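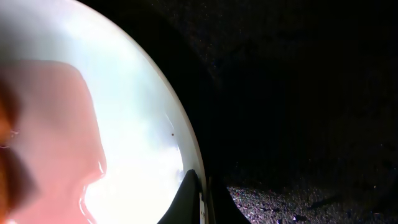

Jawad Memon has coordinated tableware and table service at Fundell House, a residential college and conference centre, since the dining hall reopened after its refurbishment. His office is a converted linen store beside the servery, and he prefers to conduct meetings in the practice room next door, where the dishes are at hand. The college holds more than 1,000 pieces of crockery, and Mr. Memon is responsible for their purchase, storage and retirement. He begins any discussion of the subject with light. "White is the hardest colour to inspect," he said. "Under a strong lamp the inside of a white dish nearly disappears, and then you find one small dark speck in the middle of all that brightness. You have to tilt the piece and look again." New staff are asked to do exactly that before a dish goes back on the shelf.

The present collection was assembled over several years. The white pieces came from Ralach, a hospitality supplier that has since closed its regional showroom, and the coloured plates were added later, at the request of residents who found the old service too plain. Mr. Memon was initially opposed.

"I had a view that a college table should be white and nothing else," he said. "I was outvoted, and I have come around. People are fond of the yellow. They ask for it at breakfast."

He was less willing to compromise on trays. The college had been using a light grey model that showed every scratch, and he replaced 200 of them in his first year. The replacements are dark, and they come in round and rectangular forms. The round trays are intended for plates and the rectangular ones for small items — bread, biscuits, fruit — that would otherwise travel loose on the table.

"A rim matters more than the material," he said. "If the tray has a raised edge, a plate can shift a little and no harm is done." 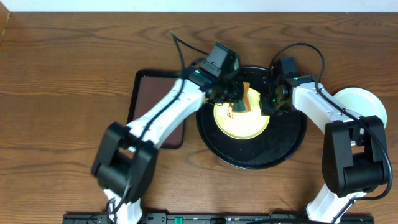 Setting and clearing

The order of work at Fundell House is set out on a single sheet, which Mr. Memon revised in October. Trays are placed first, then plates, then anything small. Clearing follows the reverse order, and food is taken off a plate before the plate is lifted.

"We used to stack everything at the table," he said. "It was quick, and it was noisy, and we lost 100 plates in a year to chipped edges. I would sooner have two plates side by side on a tray than six in a pile."
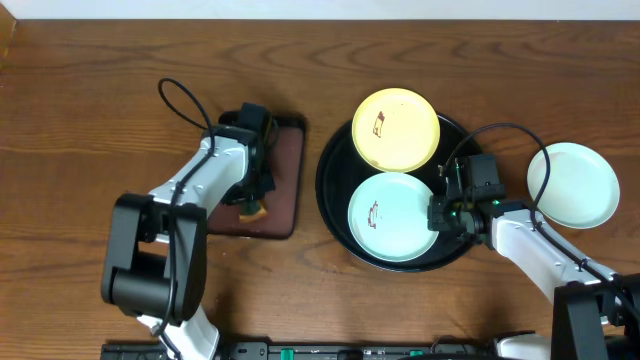 Colour has also changed the way he thinks about cleaning. Staff at the college once sorted dishes by size alone, and marks were often missed until the next meal. Mr. Memon now encourages them to look at the surface of each plate as it goes onto the tray. A reddish-brown mark stands out on yellow, and equally on a pale mint-blue, and two such plates on a black tray can be compared at a glance. "On a patterned plate you would argue about whether it was sauce or decoration," he said. "I have had that argument many times."

Asked about future purchases, he was cautious. The college is considering a further order from Bech, although no decision is expected before the end of term. A proposal to replace the wooden tables has been set aside, a result that clearly pleased him.

"They are warm to look at and the grain hides very little, so people wipe them properly," he said. "I would keep them for as long as they stand up."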